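Startseite › Augenoptik › Messgeräte › Scheitelbrechwertmesser

Scheitelbrechwertmesser

Ein Scheitelbrechwertmesser (auch Linsenmessgerät) ist ein optisches Messgerät, mit dem die Wirkung von Brillengläsern und Kontaktlinsen bestimmt wird. Gemessen werden der sphärische und der zylindrische Anteil, die Achslage und die prismatische Wirkung. Das Gerät gehört zur Grundausstattung von Augenoptikbetrieben, Augenarztpraxen und Schleifwerkstätten.

Messprinzip

Der Scheitelbrechwert ist der Kehrwert der in Metern gemessenen Schnittweite und wird in Dioptrien angegeben. Bei Brillengläsern wird in der Regel der bildseitige Wert ermittelt. Das Glas liegt dazu mit der augenseitigen Fläche auf der Auflage.

Im klassischen Gerät wird eine beleuchtete Testmarke über eine Kollimatorlinse abgebildet und durch ein Fernrohr beobachtet. Ohne Prüfling erscheint die Marke in der Nullstellung scharf. Liegt ein Glas auf, muss die Marke verschoben werden, bis sie wieder scharf zu sehen ist; der Verschiebeweg ist dem Scheitelbrechwert proportional. Bei torischen Gläsern gibt es zwei Scharfstellungen, deren Differenz den Zylinder ergibt.

Bauarten

Okulargeräte werden von Hand eingestellt. Vor der Messung muss das Okular auf das Auge des Benutzers abgestimmt werden, sonst entstehen systematische Fehler. Projektionsgeräte bilden die Marke auf einer Mattscheibe ab und lassen sich auch von mehreren Personen ablesen.

Automatische Geräte werten die Ablenkung von Lichtbündeln mit einem Sensor aus und zeigen die Werte digital an. Viele Modelle erkennen Gleitsichtgläser und führen den Benutzer zum Fern- und Nahbereich.
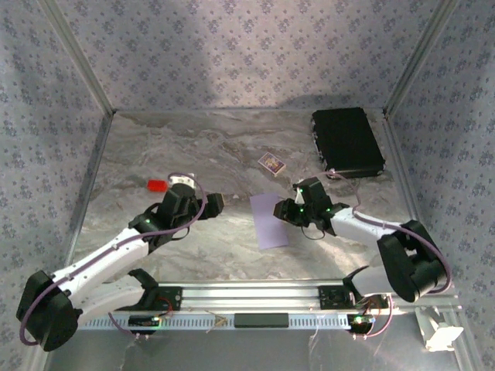 Arbeitsfläche mit zwei Roboterarmen

Die Serie Pelon des Herstellers Avotiņš wurde vor allem in Schleifwerkstätten eingesetzt. Sie war in 2 Ausführungen erhältlich, mit Okular und mit Mattscheibe. Vom Nachfolger Basmont wurden 4.000 Stück gebaut. Ilze Mets behandelt beide Serien in ihrer Übersicht älterer Werkstattgeräte – dort allerdings ohne die Projektionsvariante des Pelon.

Anwendung

Zum Zentrieren wird das Glas verschoben, bis die Marke in der Mitte des Strichkreuzes liegt. Mit der Tupfeinrichtung wird anschließend der optische Mittelpunkt angezeichnet. Die Achslage wird nach dem TABO-Schema von 0 bis 180 Grad angegeben. Bei Mehrstärkengläsern wird zusätzlich die Addition bestimmt – je nach Glasart über die Vorder- oder die Rückfläche.

Siehe auch: Phoropter, Sphärometer, Messbrille

3 Kommentare · 28-mal geteilt

Zuletzt bearbeitete Artikel
Kreuzzylinder
Ginonden (Hersteller)
Pupillendistanz
Triin Koppel
Prismenleiste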